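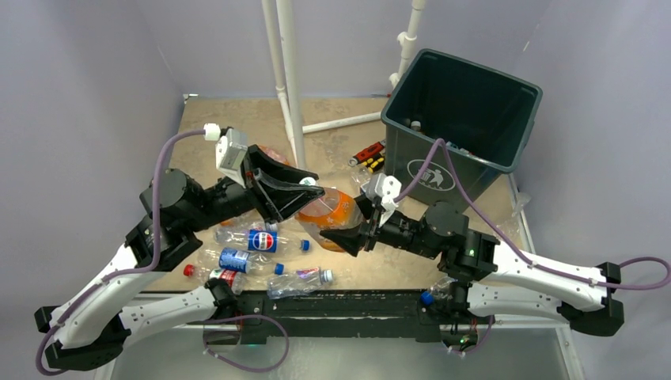

Somebody from the Skendside bench told me I'm wasting my time sorting plastics by hand, and that everything clear could go in one bag and be done with. Maybe! But the last bag we sent over like that came back with a note, so I'm sticking with my piles for June.

Bottles today, mostly. Anything with orange stuff still in it gets emptied before it goes near the green bin - I don't want that smell again. Batch 83 is logged, 8 left over for tomorrow. Still need a lid for the Posomero tub, and more labels (we're down to 4).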